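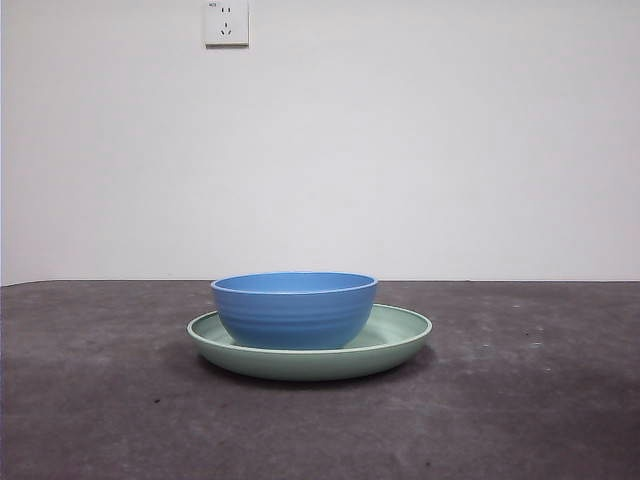
Olgate Community Lunch: Progress Report to the Hafþórsson Fund
Second report, June 2020

Your form asks us to begin with "achievements to date," so let me begin with the boiler, which has been achieved. It was fitted in the Drendham hall after two visits from the installer, the first of which established that he had brought the wrong boiler. The kitchen now has hot water at both sinks. Anyone who cooked there last winter will understand why this comes before the food.

Meals

In March we stopped serving lunch at the tables, like everyone else, and switched to delivery. We had 40 regulars on the list when the hall closed its doors. We now take meals to 83 households across Drendham and the streets behind the Grorkerport ferry landing. The first report predicted "modest growth, mainly through word of mouth." I would like that sentence struck from the record.

The menu is soup, a main dish and something sweet. Lentil soup remains the most popular, and beet soup remains the one people tell us they are sure somebody else would enjoy. We have dropped fish for now because it doesn't travel well, and neither did the driver who had it in her car.

What we said we would do and haven't

The cooking classes have not happened. We had six planned for the spring and the room booked for all of them. The hall has kindly moved the booking to August, though I wouldn't buy an apron yet.

The newsletter came out once. It contained a recipe for barley stew that left out the barley, and the correction used up most of our appetite for publishing. A phone call with each delivery list seems to do the job better, and several people on the list now call us.

The garden beds are built and filled. The lettuce did well until the slugs heard about it. We have planted more, and the chard has been left strictly alone by everything, including the cooks.

Money

Spending is under budget on room hire and printing and over budget on containers and gas. In the original application we allowed for almost no containers, on the grounds that people would be eating from our dishes and handing them back. We would like to move the unspent class money into the container line. The request is on your reallocation form, both copies, with the second copy signed in blue ink as instructed. The boiler came in on quote, and the invoice is attached along with the apology.

Staffing

We still have two paid part-time posts, the cook and the coordinator. The coordinator's job description mentions outreach, partnerships and evaluation. It will need a line about driving. Both posts are funded to the end of the grant year, and we would be glad to talk about what comes after that before we get there.

Next period

Deliveries will carry on at the present number, with a short waiting list if we need one. We will reopen the tables when the hall says we may, starting with small sittings. We also have to replace the big stockpot, whose handle has been held on by a bolt from the old boiler. I have put it under "equipment." The old boiler itself is still in the yard, and I have not found the heading for that.

Coordinator, Olgate Community Lunch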